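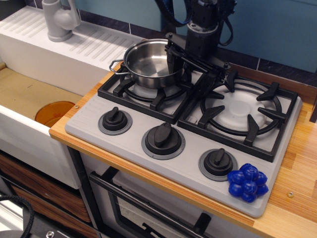 Pascal Frerichs wrote back under my last recap that the Stolport episode only works if you already like the sister, and that a new viewer would have turned it off before the train even left. Pascal, I love you for reading these things, but I had never seen her before and I was glued to it!

So, for anyone just joining: I'm going through Grutesum one episode a night, and this thread is episode 3 of the second season. Spoilers from here on, please look away if you need to.

The team spends most of the hour trying to get into Flaken before the harbor closes. Somebody has been paying the pilots to stay home – 3000 a head, which seems low to me for that kind of risk – and Nørgaard is sure the money comes from inside the department. I had my guess by the first ad break and I was wrong, as usual.

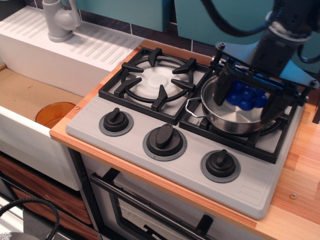

Nørgaard is still the best thing in the show. There's a long bit where she sits in the evidence room and says next to nothing, and you can tell she has worked out who signed the forms. The blocking is lovely, everybody squeezed up against everybody else like those shiny blue balls bunched together in the saucepan, and she's the only one holding still. I watched it twice, and then I made my husband watch it too.

What I didn't love was the subplot with the mayor. We've had it since the December special and it hasn't moved an inch. He makes a speech, somebody frowns, we cut away. I would trade 100 more of those speeches for one more minute on the boat,
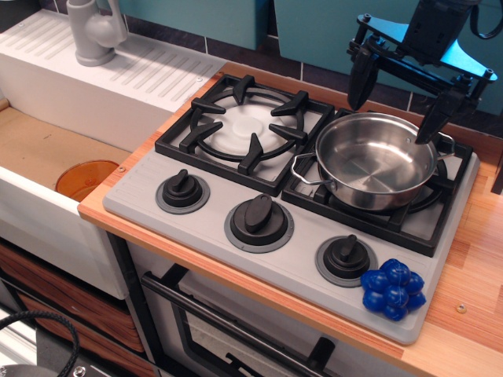

and the boat stuff really was good, even with the fog machine working overtime. The radio going dead right after the sister gives her name gave me chills – I had to get up and put the kettle on.

Next one tomorrow night if I can stay awake. Please don't tell me who's on the dock.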